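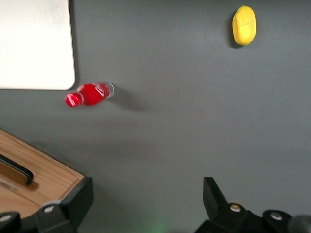
Photo credit: B. Tanui, Grultora House Kitchen Office

Grultora House Residents' Forum > Shared Kitchens > Items left on the gray table
Views: 2,972

Kitchen_Office (staff)
Posted October 11, 2024

Residents of the Hudov wing are reminded that the gray table in the second-floor kitchen is a preparation surface. It is not assigned to any room for storage. Food, drinks and personal containers left there after the evening closing time will be moved to the holding shelf beside the pantry door, where they may be collected for 12 days. Fresh produce will be kept for a shorter period at the discretion of staff.

The items currently in question include a lemon, a small red bottle lying on its side and a light brown wooden tray. Residents who recognize their property are asked to collect it. Bottles should be left standing, with the cap closed, whether on the table or on the shelf. Replies may be posted in this thread.

Roland Horrocks
Kitchen Office

hudov_8
I would like to request a clarification. The notice issued in September stated that items "in active use" could remain on the table. A lemon set out for dinner is, in my view, in active use. Would the office please confirm whether the September wording still applies?

Kitchen_Office (staff)
The September wording still applies. An item is in active use while the resident is in the kitchen or has signed the cooking sheet for that hour. The sheet had no entries for the hour in question.

Favano_Row
I must respectfully disagree with the notice. The pantry shelves in our wing are 8 inches deep and will not take a tray or a box of any useful size. Residents place these things on the table for lack of another location. I have raised this twice through the maintenance form and have received an acknowledgment each time, but no date for the work.

I also ask that the wooden box be treated separately from the food. It has a handle and is evidently meant to be carried from place to place. Moving it to a shelf above shoulder height would be unwise.

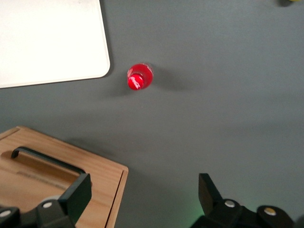
The wooden box with its black handle, and a red bottle on the table.

hudov_8
I support the previous poster with regard to the box. I do not support the argument on shelf depth. The lower cabinet was cleared for the specific purpose of holding larger items, and it remains half empty on most evenings.

Favano_Row
The lower cabinet is next to the dishwasher and becomes damp. I would not keep wood in it. If the office is prepared to have the seal inspected, I will withdraw the objection.

Kitchen_Office (staff)
The seal will be added to the next inspection. Until a result is posted, wooden articles may stay at the back of the table, provided they are clear of the white board and leave room for two people to work.

B_Tanui
I should like to add a point on packaging, having looked after the pantry in the Hudov wing for two terms.

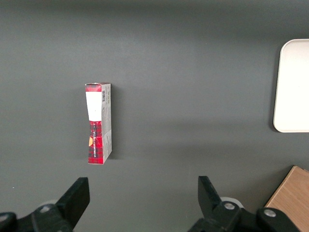
Packaging is, in my experience, a greater difficulty than bottles or fruit. A carton left in the kitchen is seldom labeled with a room number, and staff cannot tell whether it has been set aside or forgotten. The red-and-black plaid box is a fair case. It has a white label near the top and a panel of fine print with a barcode, and the flap at the top end is torn or has been opened. A room number could be written on a strip of tape across the plaid without covering any of the print. I would propose that opened cartons without a room number go directly to the holding shelf, and that the barcode panel be left uncovered in every case.

Bakari Tanui

Kubo_Corner
Tape leaves a residue on the shelves. The former house rule called for a tag on a string, and I see no reason to abandon it. A pack of 50 tags remains in the drawer under the kettle.

B_Tanui
Tags are acceptable to me for bottles and baskets. They do not stay on a carton – the string slides off whenever the box is turned. I would suggest tape for cartons and tags for everything else.

Kubo_Corner
I can accept that arrangement if the tape is paper tape. I maintain that the string would hold if it were tied in both directions.

Kitchen_Office (staff)
Paper tape will be placed in the drawer with the tags. Please write the room number only, in dark ink. Names should not appear on items in the shared kitchens.

hudov_8
Noted, with thanks. May I also ask whether the lemon has been moved? I intend to cook this evening and would be glad to sign the sheet.

Kitchen_Office (staff)
Please state your room number at the desk and staff will check the shelf with you. The thread remains open for comments on the cabinet seal.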